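Emballages souples du quotidien
Polycopié de la séance 4 – Le paquet de mouchoirs de poche
Enseignante : Seraina Kofler
Salle 244, mercredi, 18 h

Ce polycopié reprend ce qui a été vu au tableau et ajoute quelques points que nous n'avons pas eu le temps de traiter. Il suppose acquises les séances sur les films et sur la soudure. Le vocabulaire marqué « à savoir » est exigible au contrôle d'octobre.

1. L'objet

Le paquet de mouchoirs de poche est un emballage souple, formé d'un film plastique mince replié autour d'une pile de mouchoirs en papier. Il n'a pas de squelette. Sa forme vient de ce qu'il contient : plein, il est presque un pavé ; entamé, il s'arrondit et se plisse ; vide, il n'a plus de forme propre.

C'est une différence importante avec la boîte de mouchoirs de table étudiée à la séance précédente. La boîte tient seule et sert de distributeur jusqu'au dernier mouchoir. Le paquet souple dépend de son contenu pour sa tenue, et cette tenue baisse à chaque mouchoir retiré. La plupart des défauts d'usage que nous allons voir viennent de là.

Vocabulaire à savoir :

Film : la feuille de plastique qui forme l'enveloppe.
Soudure longitudinale : la ligne de fermeture dans le sens de la longueur, souvent au dos.
Soudures d'extrémité : les deux fermetures des bouts, repliées ou à plat.
Prédécoupe : la ligne affaiblie qui guide l'ouverture.
Étiquette de refermeture : la languette adhésive qui recouvre la prédécoupe.
Charge : la pile de mouchoirs.

On confond souvent la prédécoupe et l'étiquette. L'étiquette peut exister sans prédécoupe (elle ne fait alors que fermer un simple recouvrement), et l'inverse se rencontre aussi sur les produits d'entrée de gamme.

2. Le film

Trois exigences se contredisent en partie. Le film doit être assez mince pour se plier sans marquer, assez résistant pour le fond d'un sac, et assez facile à déchirer là où l'on veut l'ouvrir. Pour les exercices, nous prendrons une épaisseur de 20 micromètres.

Un film orienté se déchire bien dans une direction et mal dans l'autre. Lorsque la prédécoupe est mal placée par rapport à l'orientation, la déchirure part de travers et file vers une extrémité. On obtient alors un paquet ouvert sur un côté, que l'étiquette ne peut plus refermer. Les échantillons Grudik distribués en séance permettent de le vérifier : faites une petite entaille dans chaque sens et tirez doucement. Notez la direction finale de la déchirure et son aspect (net, dentelé, blanchi).

L'aspect compte aussi pour l'impression. Un film imprimé sur toute sa surface cache les plis de la charge ; un film transparent avec un motif réduit les montre. Le bleu et le blanc dominent dans ce rayon, par habitude plus que par contrainte technique. Un aplat foncé fait ressortir les reflets sur les creux du plastique, ce qui complique la lecture des petits caractères. Pensez-y pour votre maquette : le texte légal doit rester lisible sur un paquet plein et sur un paquet à moitié vide.

3. Le mouchoir et son pliage

Le mouchoir de poche est plié en plusieurs fois avant d'être mis en pile. Le pliage remplit deux fonctions : réduire le format et présenter un bord à saisir. La seconde est souvent oubliée par les étudiants, qui dessinent une pile parfaite et ne disent pas par où la main va la prendre.

On distingue :

Le pli fermé présenté à l'ouverture. Le mouchoir sort en bloc, plusieurs épaisseurs ensemble, et se déplie ensuite dans la main.
Le bord libre présenté à l'ouverture. On risque de ne prendre qu'une partie des épaisseurs. Le mouchoir se déplie alors pendant l'extraction.

Dans le second cas, la largeur utile change en cours de route. Ce qui passait par l'ouverture au départ est un petit rectangle ; ce qui sort ensuite est une feuille de plus en plus large, qui se fronce contre le bord du film.

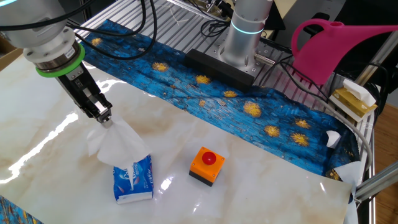

L'extraction d'un mouchoir se décompose en trois temps : la saisie, le décollement de la pile, la sortie. Le décollement est le moment où l'effort est le plus grand dans un paquet neuf, car la charge est serrée et les mouchoirs frottent les uns contre les autres. Dans la position debout, avec une traction vers le haut, le papier quitte l'ouverture en plis lâches, par endroits presque translucides, alors que son bas est encore engagé dans le paquet. C'est l'état intermédiaire qu'il faut savoir dessiner. Sur vos planches, représentez toujours le mouchoir à mi-course, et pas seulement les états de départ et d'arrivée.

Deux remarques sur la saisie. D'abord, un papier doux se prend par pincement, avec peu de force. Une pression trop forte n'aide pas et marque la feuille. Ensuite, la prise se fait sur une surface très petite au regard de la feuille entière. Tout l'effort passe par cette zone, ce qui explique les coins arrachés lorsque le paquet est neuf et l'ouverture étroite.

4. Qui retient le paquet ?

Pour extraire un mouchoir, il faut une force sur le papier et une force contraire sur l'enveloppe. Dans l'usage courant, une main tire et l'autre tient le paquet. Si l'on pose le paquet sur une table, il ne reste que son poids et le frottement de l'appui. Or le paquet est léger et le film glisse, surtout sur un support brillant.

Le résultat dépend de la direction de la traction :

Traction vers le haut : le paquet tend à se soulever avec le mouchoir. Son poids est la seule retenue.
Traction horizontale : le paquet tend à glisser. Le frottement est la seule retenue.
Traction oblique : le paquet pivote d'abord, puis glisse ou se soulève.

La position de départ joue également. Debout sur une extrémité, le paquet offre son ouverture vers le haut, mais sa base est petite et il bascule facilement. À plat, il est stable, mais l'ouverture se trouve sur la face ou sur le bout, et la main doit se présenter autrement. Un paquet entamé tient moins bien debout qu'un paquet plein, puisque la charge ne tend plus le film.

Pour l'exercice à rendre, comparez deux supports : une surface lisse et brillante, puis un textile. Gardez le même paquet et la même direction de traction. Décrivez ce qui bouge en premier.

5. L'ouverture

Sa longueur fixe presque tout. Trop courte, elle retient le mouchoir et le déchire. Trop longue, elle laisse sortir la pile, et le mouchoir suivant reste dehors, à moitié tiré. Ce défaut est fréquent dans les sacs : un coin dépasse, se salit, et le premier mouchoir est perdu. 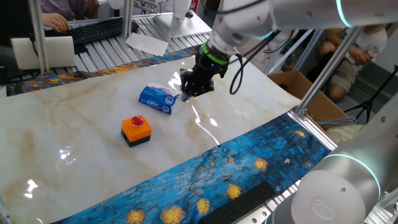
Fig. 2 – Paquet posé sur le tapis à motif de marbre, bord de mouchoir froissé à l'ouverture.

On appelle « amorce » la partie de papier qui dépasse. Une amorce courte est utile pour la prise suivante. Une amorce longue empêche la refermeture. La limite entre les deux se discute, et dépend surtout de l'endroit où le paquet est rangé. Pour un paquet qui reste sur une table, une amorce généreuse ne gêne pas. Pour une poche, il vaut mieux rien du tout.

Le projet Flonon, présenté par le groupe du mercredi, propose une ouverture en arc placée près d'une extrémité. L'arc dégage le coin de la pile et laisse le reste tenu par le film. Le principe est bon. Deux points restent à corriger : les extrémités de l'arc n'ont pas d'arrêt de déchirure, et l'étiquette recouvre une partie du texte.

La variante Dai utilise une fente droite au milieu de la grande face. Elle se refermait mieux dans nos essais en salle, mais le mouchoir sort plié en accordéon et se coince aux deux bouts de la fente. Le groupe doit refaire sa planche avec une fente plus longue.

6. Refermeture et usure

L'étiquette adhésive perd de son efficacité pour deux raisons : les fibres de papier qui se collent dessus et les plis du film sous la zone de collage. La première est inévitable. La seconde vient de la baisse de tenue dont il était question au début. Quand la pile diminue, le film n'est plus tendu, l'étiquette se pose sur une surface froissée et ne touche plus partout.

On observe en général la suite suivante : l'étiquette colle bien, puis un angle se relève, puis l'utilisateur cesse de la rabattre. À partir de là, le bord de l'ouverture se chiffonne et la déchirure s'agrandit à chaque prise.

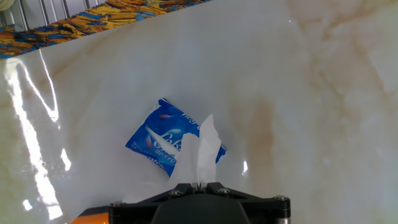

L'emballage continue pourtant de servir dans cet état, et votre analyse doit en tenir compte. Ne vous arrêtez pas au paquet neuf. Un relevé correct comprend l'état à l'achat, l'état après la première ouverture, un état intermédiaire et l'état final. Pour chacun, indiquez :

– la forme générale et la position stable ;
– l'état du bord de l'ouverture ;
– la lisibilité du marquage ;
– la présence ou non d'une amorce.

Pour la lisibilité, distinguez le nom du produit, imprimé en grand, et le petit texte. Le premier supporte bien les plis : on le reconnaît avec quelques lettres. Le second devient vite impossible à lire, et il n'y a aucune raison d'attendre la même chose des deux.

7. Travail à rendre

Choisissez un paquet de mouchoirs de poche du commerce et faites-en un relevé complet selon la section 6. Joignez trois dessins : enveloppe à plat, paquet fermé, mouchoir à mi-course. Les cotes sont en millimètres. Le développé à plat s'obtient en décollant les soudures à la main ; si le film se déchire, prenez un second paquet et travaillez plus lentement sur la soudure longitudinale.

Le barème est sur 20. Les dessins comptent pour la moitié. L'essai sur deux supports (section 4) est noté à part, sur 4, et s'ajoute à la moyenne du semestre.

Les films de la série Norneck sont disponibles dans l'armoire de la salle 244. Ils sont plus rigides que ceux des échantillons Grudik et conviennent mal aux maquettes repliées aux extrémités. Pour le développé à plat, ils vont très bien. Remettez les chutes dans le bac de gauche, sans ruban adhésif dessus.

Lecture pour la prochaine séance : le chapitre du recueil sur les sachets à fond plat, sans l'annexe.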